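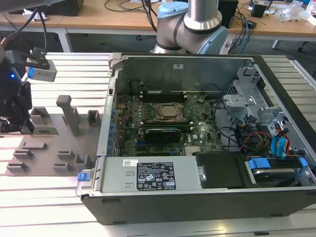
A **desktop computer tower** is an upright case that holds the main parts of a personal computer. It is usually serviced lying on its side with the side panel off, so that the motherboard faces up.

## Layout

The motherboard is fixed to the inner wall of the case. It carries the processor socket, in which a metal retention bracket presses the processor against its contacts. Memory slots sit next to the socket, and expansion slots accept a graphics card or other add-in boards.

The power supply converts household current to the lower voltages used inside the case. By common convention, red wires carry 5 volts, yellow wires 12 volts and orange wires 3.3 volts; black wires are ground. SATA cables carry data between the motherboard and the drives.

## Tool-free parts

Many office towers use latches and tabs in place of screws. Hard drives may be held by plastic rails that snap onto the sides of the drive and slide into a bay. Parts meant to be released by hand are often molded in a contrasting color, such as blue.

## Refurbishment

The Eltero workshop in Purnton processed 934 towers in the year to June. Of these, 87 were stripped for parts. Its procedure requires a memory test of 24 hours before a unit is resold.

## See also

- Computer case
- Power supply unit
- Drive bay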